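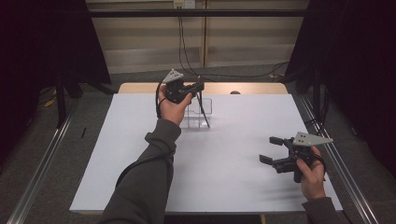 Līga Rozīte had been the new art teacher at Sernelville for exactly one morning when she found the brushes, and she was so pleased she shouted down the stairwell for Meirion to come up.

"All of them?" he called.

"All of them! Come and look!"

Meirion Griffiths had run the Nolte rooms since before the carpet went in, and he'd stopped being surprised by cupboards years ago. He came up anyway, tea in hand, and stood beside her while she hauled out drawer after drawer. Flats, rounds, riggers, a hog-hair fan that looked like it had swept a chimney, all of it jammed in heads down, which made her wince and grin at the same time. Whoever had packed up after the last Sescombe show had been in a hurry to get to the pub.

"There must be around 400," she said.

"And we've got eleven kids."

"Then they'll each have a favourite!"

She meant it, too. She had a theory (she had plenty of theories, and shared them all before lunch) that you never really learned to paint until one brush had become yours, the one you'd go looking for under the couch. Hers had been a present from her grandmother. She'd carried it through two countries and a flood, and it still held a line.

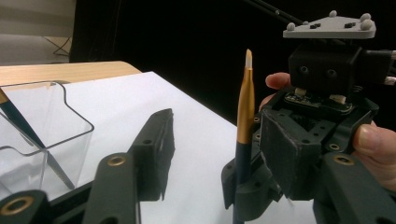 Sorting was her idea of a good time. She rolled up her sleeves and set to it, the hopeless ones to the left, the maybes in the middle, and on the windowsill the ones that made her go quiet. The best of that lot had a navy handle and a long gold ferrule, with white bristles that still came up to a short point, and she turned it over and over in her fingers as if it might tell her who'd owned it. Meirion reckoned it had been painted with twice. Līga reckoned it had been loved, and put away clean by the one sensible person in the building.

"You can't know that," he said.

"Look at the tip, though!"

He looked at the tip. It was a good tip, he had to give her that.

By mid-afternoon they'd moved on to where everything would live. Meirion favoured jars. He had a whole shelf of them at home, saved from his Skinivine hand cream, and had been waiting since November for someone to need one. Līga wanted to see through things - properly see, right to the bottom, so a kid could spot what they were after from across the room and go straight for it. She'd brought a clear organiser from her own kitchen, emptied of teabags that morning, and she set it down on the white table with real ceremony.

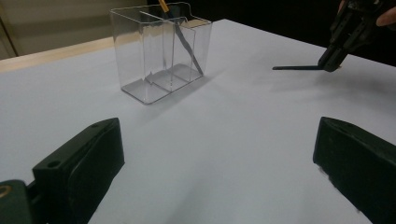 The organiser, with its first lodger leaning in.

"One," said Meirion. "Only all the rest to go."

"Isn't it gorgeous, though? You can see the whole length of it!"

He pulled up a stool. He'd meant to be back downstairs an hour ago, and there was a boiler man to ring, but the light was lovely and she was already holding out the next one, handle first, so he put down his tea and took it.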